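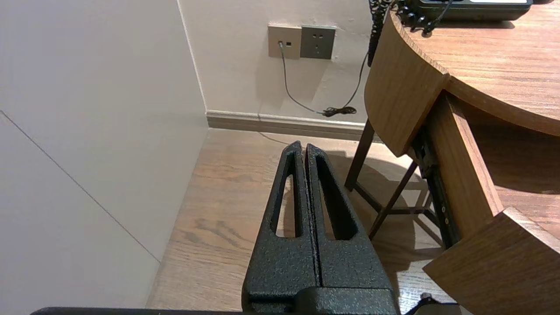 Care of wooden floors and small wooden furniture
by Rosario Bortolotti
7 Jun 2020

Many people ask me which product is the best for a wooden floor. My answer is always the same: first buy a good broom. Sand and small stones from the shoes make more scratches than any chair. I sweep every day near the door and two times a week in the other rooms, always in the direction of the grain.

For washing I use very little water. In a bucket I put five liters of warm water and 20 ml of neutral soap, and I squeeze the mop until it doesn't drip anymore. If the floor is still wet after five minutes, you used too much. Never use vinegar on an oiled floor, it makes the surface dull.

White rings from cups

Put a dry cotton cloth on the ring and pass a warm iron over it for a few seconds, without steam. Lift, look, repeat. Try first in a place which is hidden. My mother did it with a little olive oil and salt, and this also works, but it is slower.

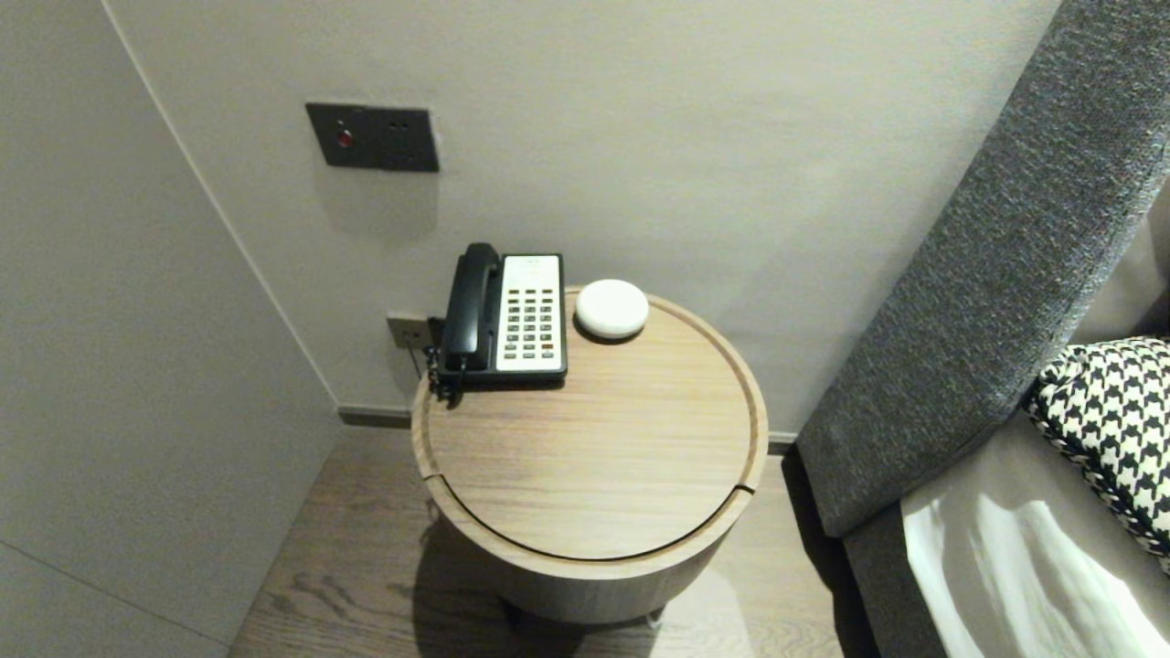 For old wax on a table I take a soft cloth with a little white spirit, open the window, and rub gently. Then I wait one night before I put new wax. Two thin layers are better than a thick one. With a can of 500 ml I can do all the small furniture of my house for around three years.

Winter

In January the heating makes the air very dry and the boards open a little. Do not fill these gaps! In spring they close again alone. A bowl of water near the radiator helps, and it costs nothing.

Felt pads under the legs must be changed when they become hard. I cut mine from an old hat.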